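3.2 Recording on an ordinary desk

It is perhaps worth saying a little more about where our recordings were made, as readers who have only worked with tidy benchmark tables may find the setting somewhat homely. We wanted Vullo, our perception layer, to meet the kind of desk that most of us sit at every day, and so we left the desk much as it was. Monitors stayed on, books and boxes stayed in their row along the back, and the daylight from the window was allowed to do whatever it liked. The target in the sessions reported in this section is a small silver metal cylinder, close to a pen in size, and it is a rather unkind thing to ask a camera to find. Its polished body picks up the tone of the wood, its shadow is faint, and a long black cable crossing the same desk has a much stronger outline than the target itself.
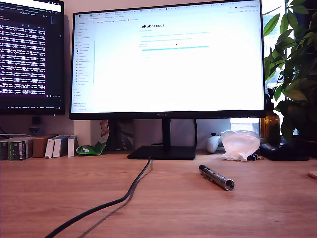

Our first version of the software treated the whole view as equally interesting, and we paid for that. The region proposals gathered happily around anything with strong contrast, and the planner, which trusts what it is given, would spend its time weighing up approach paths to places where there was nothing to pick up. We tried the obvious remedy of masking out the upper part of the image, but a fixed mask is a poor friend to a camera that moves with the wrist, and as soon as the arm tilted the mask was hiding the wrong things. What we settled on in the end was gentler. Vullo now keeps a running estimate of the desk plane, and proposals that fall well off that plane are kept but given a lower weight, so that a mistake in the plane estimate can still be put right a few steps later.

The control side, which we call Ciketex, was changed in the same spirit. It runs 2 loops side by side: a slow one that asks Vullo for a fresh target position, and a fast one that follows the last agreed path and watches for trouble. When the target position shifts by more than a small margin between one request and the next, Ciketex slows the arm and waits for 4 readings that agree with one another before carrying on. We were a little worried that this would make the whole thing tiresome to watch, and in the early sessions it certainly did, but once the plane estimate had been improved the waiting became rare enough that we stopped noticing it.

Bright screens deserve a paragraph of their own. A wrist camera that sets its own exposure will do so for whatever fills most of the view, and a white web page fills a great deal of it. The gripper fingers then come out darker than they do in the training recordings, and the small part of the model that works out where the fingertips are begins to drift. Figure 2 gives a fair idea of the conditions we have in mind.
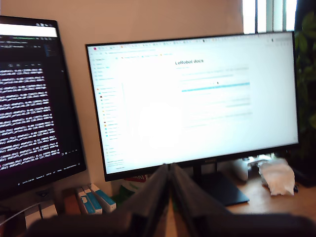

Figure 2. Wrist view facing the monitors, with the gripper fingers out of focus in the foreground and glare on the larger screen.

We considered fixing the exposure by hand, and for a laboratory study that might well have been the sensible choice. Our partners at Mayrhofer, however, were keen that the software should cope without somebody adjusting settings each morning, and we came round to their view. Each recording is therefore passed through Wavside, our small replay tool, which brightens and darkens stretches of it at random before training. Of all our recordings, 493 were treated in this way, and the fingertip estimate was trained on the altered and unaltered versions together. The replay tool also keeps the joint readings in step with the altered images, a dull piece of bookkeeping that took us far longer to get right than we would like to admit. Section 3.3 sets out the file layout and the order in which the training steps are run.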